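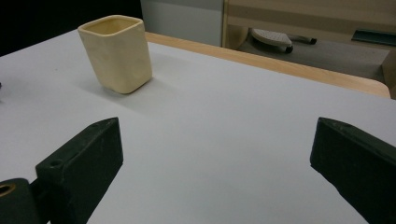 Drollisden Glaze Notebook

Hello, and welcome! This folder holds the glaze recipes that Meenakshi Sandhu and I have been copying out of the old studio binders at Drollisden, along with the firing notes that go with them (where we could read the handwriting, anyway).

What you get

There are 858 rows in glazes.csv, one per test tile. Each row has the recipe name, the cone, the kiln, the clay body and whatever the potter wrote down afterward, spelling and all. Ingredients live in a second file, materials.csv, and the two are joined by tile_id. Amounts are percentages and should add up to 100 before colorants, so please don't be alarmed when a cobalt blue goes over!

Things to know before you use it

The creams and butter yellows are the best covered part, mostly thanks to Shinji Kaneko, who seems to have tested every one of them twice. Reds are thin. In 76 rows the cone was never written down, and we left those blank. "Sasaki" in the kiln column means the small electric one by the door, and "Plomus" is the big gas kiln, which fires a little cool on the bottom shelf.

Nothing in here has been lab tested for food use, so please do your own testing before you put any of it on a mug or a bowl.

Changes

Version 2, 2022-07-18: fixed the swapped feldspar names Hashini Barua spotted back in January, and added the notes column.

Sharing

Use the recipes however you like, and do write to us if you fire one. We'd love to hear how it came out, drips and all. Missing binder pages are listed in gaps.txt.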